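Folding Behavior of Coated Food Wraps on a Tabletop
Project report, Group 4: Rania Ramadan, Anas El Sherbiny, Wael Gaber
Supervisor: Ravindran Varma
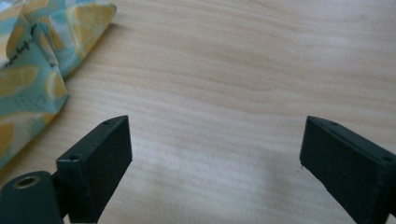

1. Purpose
The project looked at how reusable food wraps keep a fold after handling. A wrap that springs open is hard to close over a bowl, and a wrap that stays creased is hard to store flat. We wanted a simple measure that a person could repeat at home without lab equipment.

2. Materials
Wraps were compared with plain cotton cloth cut to the same size. The fabric with the lemon slice print on a pale aqua background is stiff enough to stand up in ridges when bunched. All trials were done on a light wooden tabletop, wiped down before each session.

3. Method
Each sheet was crumpled by hand, released, and left for 51 seconds. The height of the tallest fold was then read with a steel ruler. The sheet was smoothed with the palm and the reading repeated. A trial was thrown out if the sheet touched the ruler.

4. Problems
Room temperature was not controlled. Coated sheets are softer when warm, and handling alone may be enough to change the result. Gaber and El Sherbiny also pressed with different force, so their readings are kept in separate tables (Appendix B).

5. Remaining work
Repeat the smoothing step under a 424 g weight in place of the palm.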